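Helidura sim kit, second go

I've had the Helidura kit on my home machine since October, and I'm rather fond of it. You drive a pretend arm about with a pad, pick things up, put them down, and every go is saved as an example for your learner to copy. I'm up to 1501 saved goes now!

The bit I use most is the gripper view. It's plain stuff, flat coloured walls and some plank texture, but I can steer by it quite happily.

Both from the gripper view, grey cylinders and all:
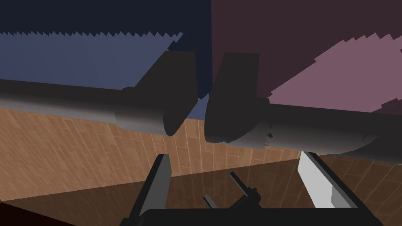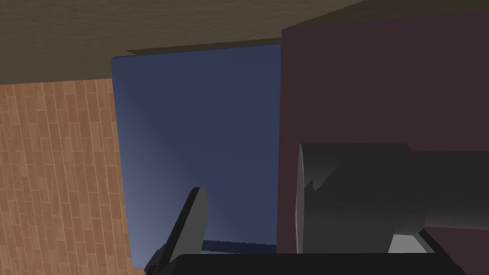
What I'd change

Shadows get very dark low down, and I'd love a brightness slider. Saving is slow too — long enough to lose my rhythm between goes. And please, a proper undo button, as I've binned two good runs by hitting the wrong key.

Mahlet Gebru lent me her copy of Okley to compare. It's quicker to save but the steering felt mushy (to me, anyway), so I've stuck with Helidura. Get the cheaper licence first, it does plenty.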